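Femton hand grippers, care notes

I keep the Pravden pair running, and these are my notes so you don't have to come find me! Before a session, wipe the marker cubes with a dry cloth and check every sticker corner — a lifted one ruins the tracking.

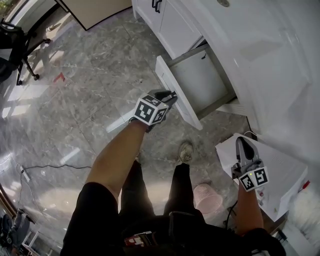
Finger pads get swapped after 500 drawer pulls (I log mine in pads.txt). Screws are 3 mm, snug, no glue please. If the tracking still drifts, ask Siv Boström for the spare cube, number 27.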